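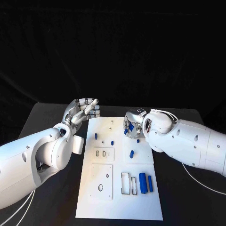
By Chathurika Herath
Features, January issue

Half past eight in the morning and Chaminda Marikar is already annoyed with a peg.

Blue one, small. It went in, he says. Just not nicely. So that's a bad one, and he taps a key with his knuckle and the whole thing gets tossed. Start again.

The room is at the back of the Steltent building in Kinham, past the bike racks, through a door that sticks. Black cloth, dark grey table, two white arms. A board with blue bits that have a place to go, and a robot that doesn't know where yet. The idea is you show it. Then you show it again. Chaminda steers the arms and the hands through the job, every run is saved, and later a learning system chews through the lot and tries to work out what he was doing.

The number on the whiteboard when I walked in was 932. Good runs only. By the time I left town it was 1197, and Shahnaz Karunaratne, who heads the project, was not especially impressed.

"People want me to say a million," she said. "I'd take two thousand clean ones. I'd take one thousand if they were all different enough."

Different enough is the thing she keeps coming back to. Early on the team collected a big pile of examples with the board square to the table, same lights, same operator, same order of parts. The trained system was terrific at exactly that. Then somebody leaned on the table and it was hopeless. Went for the hole where the hole used to be. They kept the recordings but Shahnaz won't let them in the count.

So now things get shuffled. Board goes on a bit crooked. Lights change colour, which is murder on the eyes after lunch. Pegs start in, pegs start out. Operators swap every 2 hours whether they want to or not, and mostly they don't, because you get into a groove.

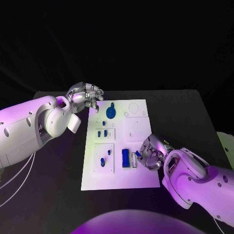
Purple light on the task board at Steltent, with a blue part held in the right hand.

I had a go. Of course I had a go. Asanka Sivakumar put me in the chair and talked me through it and I was dreadful. You think about your own hands a thousand times less than you should. Picking up a peg, fine, I got that on the third try. Letting go of it was harder. I'd open the fingers and drag it sideways, every time, and Asanka would make a little noise through his nose.

"Slower at the end," he said. "Everyone rushes the end."

None of mine were kept. Well, one was, in the folder they call Cozma, where the failures live. It's named after a card game, or a dog, I was told both. The folder matters more than I'd expected. Adel Tahiri does the training side and he's been asking for failures since spring, specificaly the sort where the operator misses, backs off and fixes it. A system that only ever sees perfect runs has no clue what to do once it's a centimetre off. It's never been there.

Problem is you can't really fake a mistake. Chaminda tried. Adel could pick the fake ones on playback, too tidy, the hand sort of already knows. What works is putting on someone new, and new people stop being new in a few days.

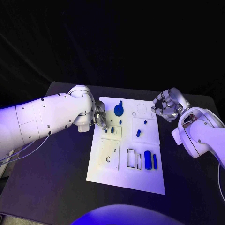 Which is how Steltent ended up with a roster of 16 operators for a job three could do. Students mostly. A retired dental nurse who is, everybody agrees, the best they've had, and who therefore gets asked to come in less than she'd like. Shahnaz feels bad about this. She's moved her onto labelling, where someone sits and marks where each bit of a run starts and stops. Reach, grip, carry, line up, let go. It's dull work. People disagree about it too. Is the hand lining up or still carrying? There was a week in Novemeber when two labellers weren't speaking.

What's it for, in the end? Small assembly, short orders, the kind of work that changes too often to be worth programming the old way. There's a workshop out at Wovdale that's meant to get a trial set of arms this winter. Meant to. Adel reckons the system does the big parts well enough and the thin pegs badly, and he wouldn't ship it today. Shahnaz reckons he never would.

Last time I rang, they were changing the board. New layout, holes in other spots. Does that mean starting over? Not quite, Adel said, some of it carries across, that's the bit he finds exciting. How much? He'd know in a few weeks.

Chaminda was in the background, asking who'd moved his chair.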